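The rotary tray, again

I promised in the last post that I'd get back to the sorting cell, and then October arrived and I spent most of it with my head under the kitchen sink, so apologies to the two or three of you who wrote to ask. The plumbing is fine now. The cell is nearly fine, and I've learned a fair bit about it in the meantime, mostly by getting things wrong in the evenings with a mug of tea going cold beside me.

For anyone new here, I look after a little sorting cell for the workshop in Jinville, and before I touch anything on the real one I set it up in simulation at home. The job is simple enough to say out loud. Small cups sit in a round tray, the arm comes down, picks one out and drops it in a bin, and off we go again until the tray is clear. The orange ones matter most to us, as they go on to Prultholm for the next stage, and the grey ones can wait. I call the whole project Dumidow, for reasons that made me laugh at the time and that I have since forgotten.

Most of my trouble this month has been with heights. When I first built the model I measured everything from the table top, which seemed sensible, and then I changed the base under the tray and forgot to carry the change through. So the arm would come down ever so politely, exactly where I'd asked it to, and bump a cup over with its fingertips. I lost two whole evenings to that! I checked the gripper settings, I checked the speed, I even went back through the wrist offsets one by one, and all along it was one number in a file I hadn't opened since the spring.

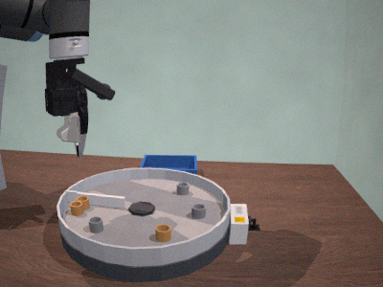 Once the heights were right I went back to the waiting position, the place where the arm hangs about between picks. I used to park it straight over the middle of the tray to save time, and it does save time, but it also means every move starts with the fingers above the cups, and if anything goes wrong there's something underneath to hit. Now I park it off to one side with the fingers open. It costs me a little on each cycle and I sleep better for it. I've set the waiting height 70 mm higher than it was, too, and I may bring that down again when I'm feeling braver.

The fingers themselves needed a look. I'd had both closing at the same rate, and with cups this small the grip kept landing a touch to one side, so that the cup would tilt as it lifted. I slowed the last bit of the close right down, ran the pick 400 times overnight, and came down in the morning to 5 failures, all of them cups that had been pushed up close against a neighbour. I was very pleased with that (the dog got a long walk out of it). Cups that crowd together are still the weak point, and I think the answer is to take the outer one first and leave the other until there's room, but I haven't written that part yet.

I've also got into the habit of keeping a proper settings sheet, which I ought to have done from the start. It's a plain text file called Derese, and every time I change a value I put down the old one, the new one and a few words about what I was hoping for. Some of the entries are a bit embarrassing. One of them just says "try it and see", and I have no idea what I saw.

Next on my list is moving the new heights and the parking position over to the real cell, slowly, with my hand near the stop button and nothing in the tray for the first few runs. After that I want to go through the drop into the bin, where I've been letting go from rather higher than I'd like. If any of you have a tidy way of dealing with cups that huddle together, do leave a comment, as I'd love to hear how you've gone about it.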